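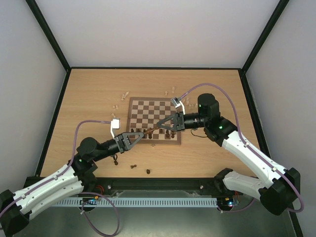

Friday, February 11, 2022
By Svitlana Harasym

The Nindberg match had been going on for eleven years by post when Mrs Dijkstra died, leaving it her move.

She had left other things as well: the house on Rurkell Street, a freezer full of plums, and 200 pounds to the boy who had once got her cat off the chapel roof. The will dealt with all of these in a page and a half. The game got four pages to itself. Her niece Ovelano (the family had honeymooned somewhere and never quite got over it) read them out in the solicitor's office with her coat still on.

"'To my niece I leave my position against Mr Nindberg,'" she read, "'which is better than it looks.'"

"Is there a value attached?" asked the solicitor.

"She says it's a pawn up."

He wrote that down.

Ovelano didn't play chess. She knew how the horse went, and that you weren't supposed to lose the queen, and she had supposed this would see her through life. She took the board home on the bus, with the pieces in a sandwich bag and a drawing of where they all belonged. One of the bishops had gone missing in the war, or in the move, depending on which aunt you asked, and a cork had been doing its job ever since.

It took her an evening to set the thing up. It took her nine days to write to Mr Nindberg, because she couldn't decide on a tone.

"Dear Mr Nindberg," she put in the end. "I am sorry to tell you that my aunt has passed away. I have taken over. Cork to the square in front of your king's horse."

His reply came by return, on thick cream paper, in a hand like a row of railings.

"Dear Miss Dijkstra. My deepest sympathy. Your aunt was a remarkable woman and a shocking cheat. The move you propose is not possible, as I have a rook there. I have had a rook there since the spring before last. Please try again."

She went back to the drawing. There was a rook there. She had taken it for a smudge.

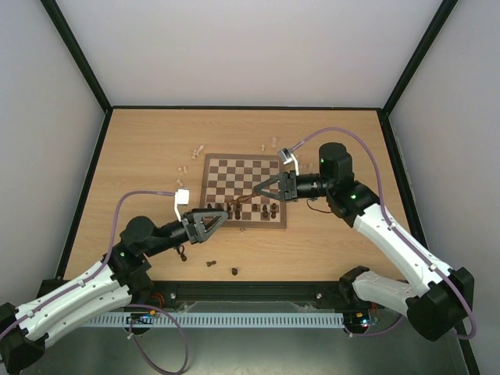 She bought a book, second-hand, by a man who seemed angry with everybody. It had 600 pages, and by page twelve he was already disappointed in her. She moved on to the old men in the library, who were kinder but couldn't agree. One said to push on the left. Another said that pushing on the left was how his brother had ended up in Hull. A third studied the drawing for the whole of a wet afternoon and asked whether she was married.

So she moved a pawn. It was a small one at the side which didn't look as though it was doing anything, and she reckoned they would both be the better for some exercise.

Nothing came from Mr Nindberg for three weeks. She began to worry that he had died too, and that she would be left playing some nephew of his, two people who didn't want to be there, handing the thing down to their own relations like a clock. Then the cream envelope arrived.

"Dear Miss Dijkstra. That was your aunt's plan. I have been dreading it since 2016. Who told you?"

She considered the truth for as long as it took the kettle to boil.

"Dear Mr Nindberg," she wrote. "She left notes."

There were notes, of course, in the back of the four pages, but they were nearly all about him. His wife had left in the second year of the game. He always played badly in April. He should be allowed to take a move back if he asked nicely, but he must be made to ask. In the margin, in pencil, was a figure, 2,658, underlined twice. Ovelano had thought it might be a bank account and had spent a hopeful morning on the telephone. It was the distance in kilometres from her aunt's front door to his, measured with a piece of cotton on the school atlas.

After that the letters got longer. He wrote about his knees, and the new people downstairs, who had a trumpet. She wrote about the plums, which she was eating at the rate of a bag a week without making much of a dent. The chess crept down to the bottom of the page, under the signature, where other people put kisses. She lost the cork in the autumn, though he was decent about it, and got a rook for it by what he called an outrage and she called Tuesday.

In the new year he offered her a draw.

She took it to the library. The old men passed the letter along the table, and for once they all agreed: the position was dead level, there was nothing left in it for either side, and any sensible person would accept and shake hands.

Ovelano thanked them and walked home past the post office, then turned round and walked back to it.

"Dear Mr Nindberg," she wrote, leaning on the parcel shelf, with the pen on its chain. "Certainly not. King one to the left. How are the knees?"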